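August 15, 2022
Posted by the bench 2 desk

Browser reset, shared machines – notes

Start page on the shared PCs keeps flipping back to Litura search. Set it by hand on 2 machines, fine until restart, then back again. Not the shortcut target, checked that first. Not a sync account either.

Found it under extensions. Something called Leckie Toolbar, came in with the Notitz PDF converter installer. The box is pre-ticked on the second screen and it's grey text on grey, easy to miss. Removing the toolbar on its own does nothing, the converter puts it back at next launch. Both have to go, converter first.

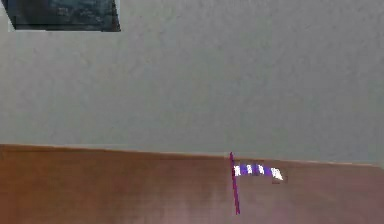

Order that worked

1. Close the browser. Check the task list too, it leaves a process behind.
2. Uninstall converter, then toolbar. Say no to the "keep my settings" prompt.
3. Open browser with no extensions, clear the startup page list. There were 2 entries, the second one blank, and the blank one is the redirect.
4. Search engine list – delete Litura. Won't delete while it's the default so pick another first.
5. Restart twice. First restart always looks ok so dont trust it.

Timing: 25 minutes for the first machine, much less after that. Cache was 200 MB on the worst one, cleared it while I was there. Saved passwords not touched.

Tried pushing the homepage by policy from the Brondton server. Works, but then the settings page says "managed" and people can't change their own new tab page. Left it off for now. Might do a policy that only blocks the extension and leaves homepage alone, need the extension ID for that, didnt write it down before I wiped it. Stupid.

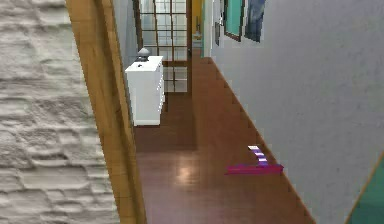 Still to do

- get the ID off the last infected machine BEFORE cleaning
- replace converter with the built-in print to PDF, update the wiki page that still links to the old installer
- 125 bookmarks on the front desk profile, half of them dead. Export, then ask before deleteing anything
- look again in September, see if Litura has crept back

Comments

benchtwo_b: The blank entry got me as well. Mine came back after step 3 until I did the search engine list.

kettle9: can we keep the converter on one machine? print to PDF drops the form fields

desk2 (author): Yes, offline one only. Untick the box on screen two!!

Contact the workshop desk | © 2022 Brondton workshop notes | Back to top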